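Mitdale Police Oversight Office: A Conversation With the Lead Reviewer 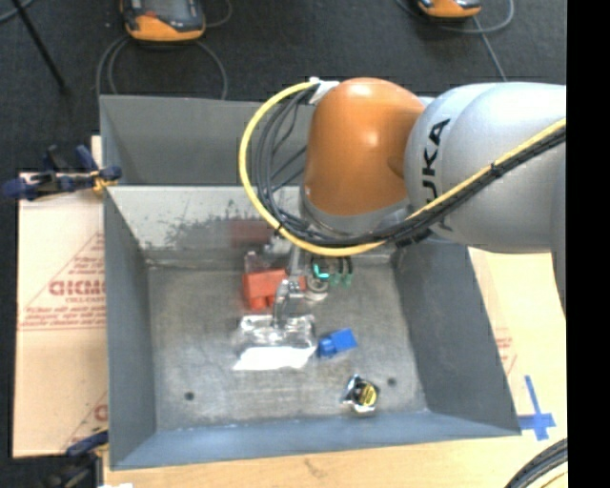 Complaints and body camera footage

The office received 905 complaints in its first year and has closed almost all of them. "Residents want to know who looked at their case," the lead reviewer said in an interview at the Flitby Street office. "We now name the unit that handled it in every closing letter."

Footage is harder. Officers recorded 3,000 hours in October alone, and the office has 3 reviewers. "We watch every minute when force is used," the reviewer said. "Traffic stops are sampled."

Asked about the Numthorpe precinct, where a family is still waiting for findings, the reviewer declined to discuss the case — the county prosecutor has it — but said the report would be released in full. "The family will read it first."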